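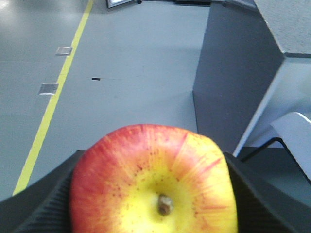
Wistalville Community Food Festival – Vendor and Programme Group

Minutes of the meeting held on 21 March 2022

Present: seven members of the group, the site manager, one representative of the Ketton Street traders. Apologies were received from the licensing liaison.

1. Minutes of the previous meeting
Agreed as a correct record, subject to one change at item 4, where "pitch deposit" should read "pitch fee".

2. Matters arising
2.1 The revised site plan has been sent to the district council. No reply so far.
2.2 The water point at the Callow Road end will be tested again before bookings open. Site manager to arrange.

3. Vendor applications for September
3.1 The group has 14 hot food pitches to allocate. Applications exceed this. Traders who have sent incomplete forms will be given one reminder and then moved to the reserve list.
3.2 The Kashindye kitchen has asked for a double pitch to allow for a charcoal grill and a separate serving table. Agreed in principle, subject to the fire risk assessment. The second half of the pitch is to be charged at the full rate.
3.3 It was noted that the application form asks for "country of cuisine" and that several applicants left this blank or objected to it. The field will be replaced with a free text box headed "What you sell". The programme listing will use the trader's own wording, cut for length only.

4. Procedure for objections to a vendor
4.1 The group considered a draft procedure. At present there is no written process, and objections have been dealt with by whoever opened the email.
4.2 Agreed that an objection must be in writing, must name the vendor and must state the grounds. Food hygiene, safety and breach of the trading terms are grounds. The nationality or religion of a trader is not.
4.3 A vendor who is the subject of an objection will be sent a copy and given time to respond. No place will be withdrawn until the response has been read at a meeting of the full group.
4.4 No statement is to be posted on the festival's social media accounts about any vendor without the agreement of at least 2 members. The passwords will be changed and the list of account holders reduced.
4.5 One member asked that the time allowed for a response be set out in days. Deferred to the next meeting – the draft will be circulated again with a figure in square brackets. 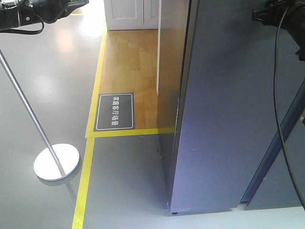

4.6 The trading terms will need a new clause referring to the procedure. The existing clause 9 allows the organisers to cancel a pitch "at their discretion" and was felt to be too wide. Secretary to redraft.

5. Budget
5.1 The grant of £3000 has been confirmed and will be paid in two parts. The first part is to cover insurance and toilet hire.
5.2 Pitch fees remain as last year. A proposal to lower the fee for first-time traders was discussed and not carried.
5.3 Printed programmes: a run of about 200 was thought enough, with the full listing on the website.

6. Allergen and dietary labelling
6.1 Traders describing food as kosher or halal will be asked to state the certifying body, or to state that there is none. Wording to be added to the vendor pack.
6.2 The labelling sheet will be reissued in larger type.

7. Any other business
7.1 The Ketton Street representative asked for deliveries to be kept clear of the service lane during shop hours. Agreed. Site manager to amend the access sheet.
7.2 The music licence is outstanding.

8. Next meeting
Date to be confirmed by email. Items 4.5 and 4.6 to be taken first.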